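Treken > Robotics School > About Us

Treken is a small evening school for people who want to learn robotics with their own hands. Elmarie Naidoo started it with three students and a single course in motor control. Today we have roughly 300 former students, and many of them come back to help the new ones.

Our main activity is the Household Tasks class. In this class the students prepare a robot for simple jobs of the home, such as picking up an object or handling clothes. They plan the task, they run it, and after this they review the recording together with a teacher. It is slow work — a short movement may need a whole evening of practice.
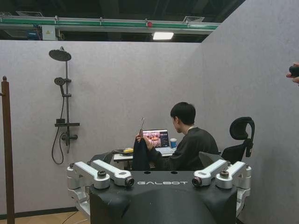 At work in the Household Tasks class
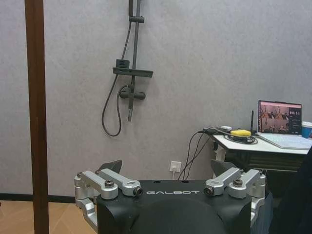
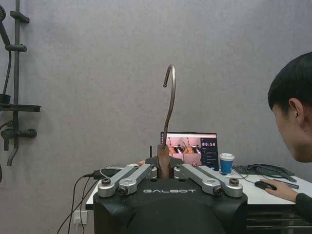

Every student group keeps a notebook, written on paper. Morena Carbone, our lead teacher, asks that failed attempts are written with the same care as the good ones. The notebooks stay in the school library, and new groups are welcome to read them before they choose a task.

In July we also hold the Akl Challenge, a friendly competition between our groups and the robotics club of Clenurside. Each group has seven minutes to show its task to the judges. Majdi Saab prepares the rules, and Venla Mäkelä leads the practice evenings before the competition.

You do not need a technical diploma to join us. We ask only for basic computer skills and patience. The lessons are in English, but between us we speak also Arabic, Finnish and Italian, and we are happy to explain a difficult word again. If you wish to visit a lesson before you register, please write to Munther Matar — he will find a suitable evening for you.

Last updated: July 14, 2024

Contact: Munther Matar, Student Office, room 7 | © Treken | Back to top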